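Feeding the Room: What We Learned Running a Shared Kitchen in Oltwood
Speaker notes, afternoon session

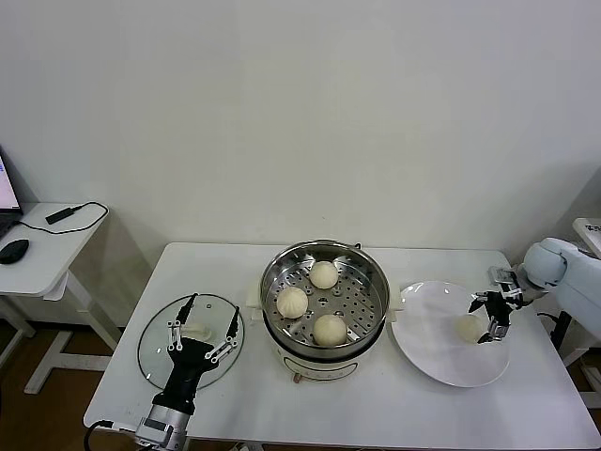

Opening (keep it short)

Thank them for coming back after lunch. Say where I'm from: the Sokeson kitchen in Oltwood, ground floor of the old Leltent building. We rent cooking space by the shift to small food businesses. Some make sauces, a few bake, and a good number sell steamed buns, dumplings and other hot food at markets.

Ask for a show of hands: who rents space by the hour now, who is thinking about it, who owns a building. Adjust from there. If mostly building owners, spend more time on drains and less on scheduling.

Slide 2: The building

652 square feet of cooking space when we opened. That is small. The storage room was bigger than the kitchen, which was the first mistake. We had drawn the plan around the walls that were already there.

We moved one wall in the second year. It cost more than doing it at the start would have, and we were closed for most of April.

Point at the floor plan and show the old wall. People always ask about the column by the back door. It holds up the second floor. It stays.

Slide 3: Steam

Most talks on shared kitchens cover grease and skip water vapor. We had a proper hood over the range and nothing over the work tables along the north side. Then our tenants changed. More of them were steaming, often on countertop units plugged in wherever there was an outlet.

By winter the paint over those tables was lifting. Labels came off jars on the shelf. The smoke detector in the hall went off twice in one week during the morning shift.

What we did:
Moved all steaming to the two tables closest to the hood.
Put in a second exhaust fan, on its own switch by the door.
Changed the hall detector to a type the fire inspector was happy with.
Repainted with a washable paint made for bathrooms. It has held up so far.

Don't go into fan sizes here. Somebody will ask. Tell them to get the number from whoever does their ventilation, it depends on the ceiling height and the length of the duct.

Slide 4: Power

Countertop equipment is the thing to plan for. A tenant with one appliance becomes a tenant with four. We had two circuits feeding the whole north side and they tripped nearly every morning before 7.

We now have 8 separate circuits, each one marked on the wall with a colored dot. The tenant agreement says which dot you can use. That sounds fussy. It ended the arguments.

(Pause for questions here if the room is awake.)

Slide 5: Scheduling

We started with a paper calendar on the door. Then a spreadsheet. Then a booking program that charged us per user, and we went back to the spreadsheet.

Shifts are four hours. We tried three and people ran over every time. Cleanup is inside the shift, so a tenant on the 6 a.m. shift has to be wiped down and out by 10.

The early shift is the one everybody wants. We charge more for it. A few people were unhappy and one business left over it - they came back in the fall.

Slide 6: Money

Give the real numbers, people appreciate it. The deposit is $300. We return it in full when a tenant leaves unless something is broken. In the first two years we kept part of it 3 times, twice for damaged sinks and once for a walk-in door.

Rent covers the building, insurance and the cleaner. It doesn't cover replacing large equipment. For that we rely on the yearly grant from the Camacho fund, and I should say plainly that without it we would have closed in year two. Don't rush this part. If anyone in the room is writing a business plan, this is the slide they need.

Slide 7: Things I would do again

Floor drains in every work area, even the dry ones.
One sink only for hands, with nothing stored near it.
Open shelves. Doors get left open anyway and people walk into them.
A written rule on what happens to food left in the cooler. Ours goes out after two days, labeled or unlabeled.
A monthly meeting with tenants, half an hour, standing up.

Slide 8: Things I would skip

The shared spice rack. The suggestion box. The big mixer we bought used, which has been under a sheet since the wall came down - if anyone here wants it, see me after.

Close

Leave ten minutes for questions. The tenant agreement and the floor plan are on the handout table by the door, and people can copy whatever is useful. Remind them the next session starts at 3:15 in the other room.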